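Dovoritz Small Motorcycle Table
README, version 3

The Dovoritz table is a list of small and middle motorcycles, with the measurements a buyer or a home mechanic usually looks for: seat height, wheelbase, weight with full tank, tire sizes, oil quantity, chain length. It has 111 rows. One row is one model in one model year. When a maker changed only the paint from one year to the next, the two years still have two rows.

The numbers were typed by hand from owner's manuals and sales leaflets of three makers, Lenema, Parri and Zakeck. Manuals were used first. A leaflet was used only if the manual did not give the value, and in this case the column source has the letter L in place of M.

Files

bikes.csv – the main table, comma separated, UTF-8, first line has the column names
colors.csv – factory colors, one line for each color of each row in bikes.csv
tires.csv – front and rear tire size, split into width, profile and rim
notes.txt – remarks about single rows, in no special order

The files are joined by bike_id. The id is a plain number without meaning, please do not sort by it and expect years.

Columns that need explanation

seat_mm is the seat height in millimeters. If the seat can be adjusted, it is the lowest setting, and seat_max_mm has the highest one. If it cannot be adjusted, seat_max_mm is empty.

weight_kg is always with oil, battery and a full tank. Some Parri leaflets print only the dry weight. These values are in dry_kg and were not converted, so for these rows weight_kg is empty.

tank_l includes the reserve. reserve_l is given separately where the manual has it.

chain_links is empty for belt and shaft models. Use the column drive to tell these apart from rows where the value is simply missing.

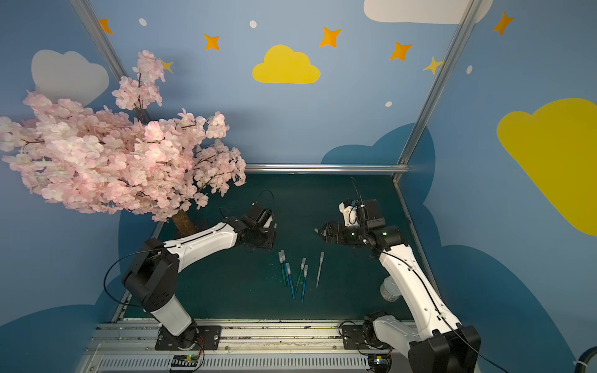 The color names in colors.csv were a larger work than the measurements. Every maker has its own poetic names, and Zakeck changed them nearly each season for what looks like the same paint. For this reason there are two columns: name_maker, copied letter by letter, and name_plain, which is one word from a short fixed list. The list has no teal and no turquoise. A dark teal-green like the one of the tabletop in the photo goes to green, and the walls behind the two arms go to blue, clouds and stars not counted. Two-color bikes get the plain name of the tank only. I know this is rough, but with finer names I gave different answers on different days for the same leaflet.

How missing values are written

An empty cell means that the value was not found. Zero means zero – for example reserve_l is 0 for injection models with a warning lamp and no reserve tap. Please check that your program does not turn the one into the other when it reads the file.
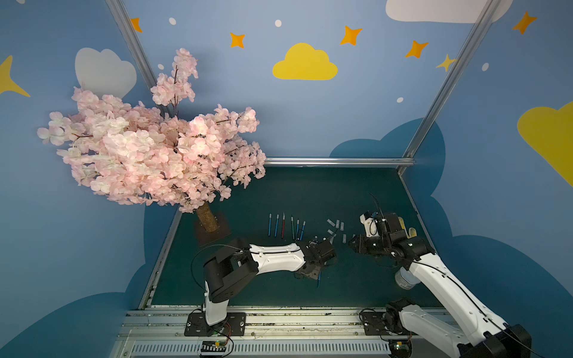
Can I use the tire sizes to order tires?
Better look first at the sidewall of the tire that is now on the bike, and at the plate on the swingarm. The table has the size for the home market, and an export model can have another rim.

Known errors

The wheelbase of the Lenema 100 is different in the manual and in the leaflet. The manual value was kept. Three rows of Parri have an oil quantity without the word if it is with or without filter change, and in notes.txt these are marked "oil unclear". In version 2 the front and rear sprocket teeth were exchanged for all Zakeck rows. This is repaired in version 3, so if you made gear ratio calculations with the older file, please do them again.

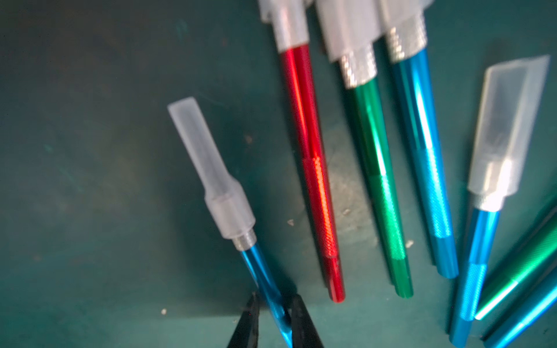
What this table is not good for

It has no prices, no top speed and no fuel use. The makers measure the last two in too many different ways. It is also not complete: models over the middle class are left out, and so are scooters and everything with three wheels. Please do not use it to say which maker builds lighter bikes, the selection is simply the manuals which I could get.

License and use

Free for any use, also commercial. If you print the table somewhere, please write "Dovoritz table" and the version number next to it. 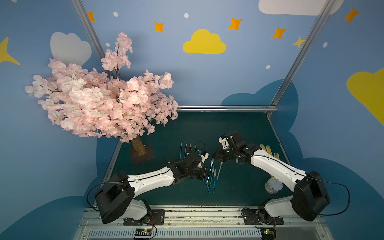 Last changed: June (sprocket columns repaired, README adapted)

Corrections

Please send the bike_id, the column, the right value and the page of the manual. A photo of the page is the best. Values measured by yourself on a used bike are welcome too, but they go to notes.txt and not in the main table. Springs get soft with the years and the seat comes down with them.

Planned for the next version: brake pad codes, and spark plug gap where the manual gives it.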